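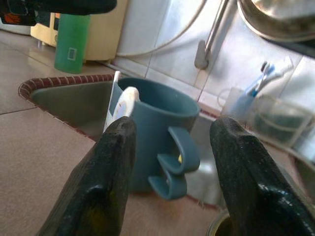
水槽边，两根手指合拢到杯子两侧。

# 关于我们

Nudik 是一家做双臂机器人保养和调试的小公司。我们不造机器人，也不卖机器人，我们的日子大半是在别人家的厨房、茶水间和小食堂里过的：把机器装好，把它调到能安心干活的样子，过一阵子再回来看看它哪里松了、哪里磨了。听起来有点像修钢琴的师傅，老客户也确实这么叫我们，我们挺喜欢这个叫法。

公司最早只有一间屋子和一张旧工作台，第一份活是替 Lasby 照看一台总在半夜报错的机械臂。那台机器的毛病找了整整三天，最后发现是腕部一根线扎得太紧，手臂一转到某个角度就被拽住。从那以后，我们给每台机器写的第一页记录都是走线图，到今天攒下的保养记录已经有 658 份，纸质的那些还在柜子里，舍不得扔。

## 我们怎么照看一台机器

拿厨房水槽边的双臂工位来说吧，这是我们做得最多、也最有感情的一类活。到了现场，我们不急着通电，先看台面。瓷砖台面有接缝，水槽边沿往往还镶着一圈小砖，高低差一点点，夹爪贴着台面走的时候就会蹭到。所以我们会沿着水槽口慢慢量一圈，把这些高度一个个记进去，再决定两只手臂各自站在哪里、谁负责左边、谁负责右边。

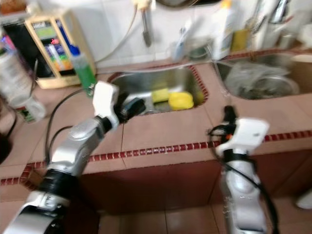

位置定好以后是走线。线缆要留出余量，让手臂伸到最远时也不绷着，又不能长到拖进水槽里。我们习惯把每个关节单独转一遍，一个人转，一个人盯着线，转完再换过来看一次。接着才是夹爪：两根手指要对得正，合拢时指尖不能一前一后，指面上的灰和洗洁精残留用湿布擦净，再用干布擦一遍。指面磨花了不一定要马上换，我们会先试夹几样东西，杯子、海绵、盘子，夹得稳就继续用，打滑了再换新的。客户的钱也是钱嘛。

空跑这一步最磨人，也最不能省。我们让手臂不拿东西，在水槽上方来来回回走 70 遍，先慢后快，听声音，摸关节，哪怕只有一点点发涩也停下来查。走完了再拿塑料杯试，抓起、抬高、放下，然后换一个带把手的杯子再来。带把手的杯子特别会捉弄人，把手朝哪边，夹爪就得跟着让哪边，我们新来的同事多半是在这儿学会耐心的。

现场的东西我们尽量不动。主人家平时把瓶子放在哪儿、杯子搁在哪儿，就照原样留着，机器得适应人过日子的习惯。台面收拾得干干净净才能干活的机器，过了头一个星期就没人愿意开了，这样的例子我们见过好几回。
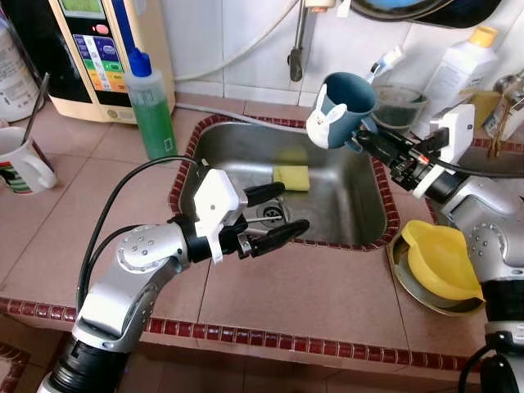
## 保养的日子

装好只是开头。我们和客户约定，机器每运行 300 小时做一次小保养：紧一遍螺丝，查线缆外皮，擦相机镜头，重新校一次夹爪的零位。一次小保养大概占去半个上午，拆下来的零件都会当面给客户看过。Besson 的茶水间、Curnent 的员工厨房，都是这样一季一季照看下来的，有几台机器的脾气我们比自己家的洗衣机还熟。

每年 11 月我们会停接新活，专门回访老客户，顺便把这一年的记录翻出来对一遍，看看哪些毛病反复出现，再改自己的检查表。现在这张表有将近 40 项，每一项背后差不多都有一次我们自己吃过的亏。

## 来找我们

您要是有一台闹脾气的机械臂，或者正打算在厨房里装一台，欢迎写信来聊聊。不用准备什么资料，告诉我们水槽在哪一侧、台面多高、平时都洗些什么就够了。工作日我们当天回信，赶上在外面跑现场，就等晚上回来坐下泡杯茶，再慢慢给您回。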